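How to Compare Two Grippers Side by Side on a Tabletop Setup

Posted October 13, 2020

If you have a pair of small arms and more than one kind of gripper in the drawer, sooner or later you're going to want to know which one deserves to stay bolted on. I put off doing this properly for a long time. I would swap a gripper, pick up a few things, decide I liked it, and then two weeks later swap it back because of one bad afternoon. In September I finally sat down and worked out a routine I could repeat, and I've been so much happier with it that I wanted to write the whole thing up for anybody in the same boat.

We were choosing between two parallel grippers, the Serau and the Karakaya, both with two fingers and both sold for light desktop work. You can use these steps with whatever you have, and you don't need fancy measuring gear. A notebook, a timer and some patience will get you most of the way.

Before you start

Give yourself a free morning. You'll need:

Two arms of the same model, or one arm and a willingness to change grippers halfway through
The grippers you want to compare
A handful of everyday objects
Masking tape and a pencil
A camera on a fixed mount that can see the whole table

Pick your objects before you get attached to a result. I went through the office and took things people really do ask us to move: cases, shallow trays, booklets, markers, little plastic packets. Flat things are the mean ones. Nearly any gripper can grab a marker standing up in an organizer, but a booklet lying flat on a hard, smooth surface will tell you a great deal about your fingertips in a very short time.

Step 1: Run the cables first

I know, I know. Everyone wants to get to the picking. But please do the cables first! Move each joint slowly through the range you plan to use and watch the cable the whole way. It should have enough slack for the wrist to turn fully and not so much that a loop swings down into your objects. I clip ours along the links and leave a generous curve near the gripper end. My first round of numbers had to be thrown out because one cable was tugging on the wrist every time the arm reached across, and I had been blaming the poor gripper for it.

Step 2: Set the same limits on both

Open the controller settings and write down the closing speed and the force limit for each gripper. We run ours through the Skanance controller, which shows force as a percentage, and I set both to 50 to begin with. The percentage refers to each gripper's own maximum, so matching percentages may still give you different squeezes. Try each one on a piece of soft foam and adjust until the dents look alike to you. It's a homely sort of test, but it has served me well.

Step 3: Mark your starting spots

Put a small piece of tape under each object, or a pencil tick at two corners if the surface will take it. Objects wander over the course of a morning, and a tray that has crept over by a finger's width is a different task from the one you started with. Do the same for the arms: save a home pose and a hover pose for each, and always begin from there.
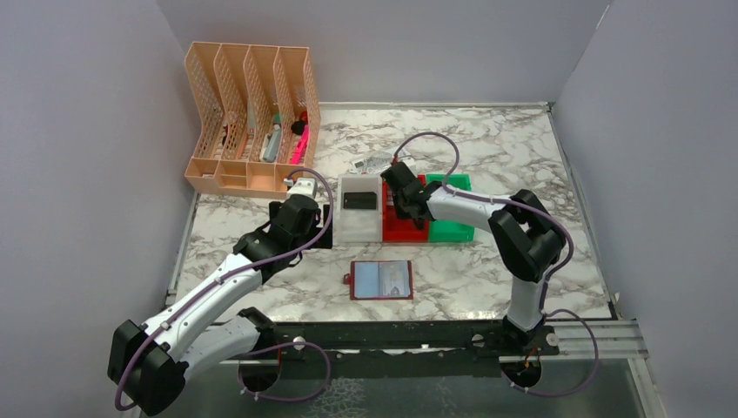
Leave yourself more open space between the objects than you think you need, at least for the first round. Once you have a feel for how wide the fingers open, you can push things closer together and see how each gripper copes in a crowd. The body of the gripper matters just as much as the fingers at that point. A bulky housing can bump the neighbor of whatever you're reaching for, and you won't find that out from a spec sheet.

Step 4: Pick, lift, hold, put back

Now for the fun part. Each attempt goes the same way:

Start from the hover pose.
Lower and close on the object.
Lift it a little and hold for 3 seconds.
Put it back on its mark and return to hover.

I do 90 attempts per gripper, split evenly among the objects. That sounds like a lot, and by the end you'll be ready for a sandwich, but small batches fooled me every time. Score each attempt as a clean pick, a messy pick or a miss. A messy pick means the object came up but twisted or slid in the fingers. Don't fix anything in the middle of a batch, however tempting it is – finish the batch, write a note, and fix it afterward.

Step 5: Trade sides

If you're using two arms, swap the grippers over and run everything again. The arms may be the same model, but they've had different lives, and one of ours has a touch more play in the elbow. Run your gripper calibration again after the swap too, even if the controller says it remembers.

Step 6: Go back to the video

Watch the misses at half speed. I make a cup of tea for this. You're looking for where the fingers first touched, and whether one touched before the other. When one finger lands early it shoves the object sideways, and many of the misses I had put down to weak grip were really this. The fix was a small correction to the approach, with no new hardware at all.

What we settled on

For our mix of objects, the Karakaya did better on trays and anything with a raised edge to hold, while the Serau was gentler with thin things. We kept one of each. I've also ordered a set of softer Sendano fingertip pads to try on the Serau, and I'll run them through the same steps when they get here. If you try this with other grippers, do write down your closing speeds along with your scores – I forgot to on my first go, and I had to do the whole batch over.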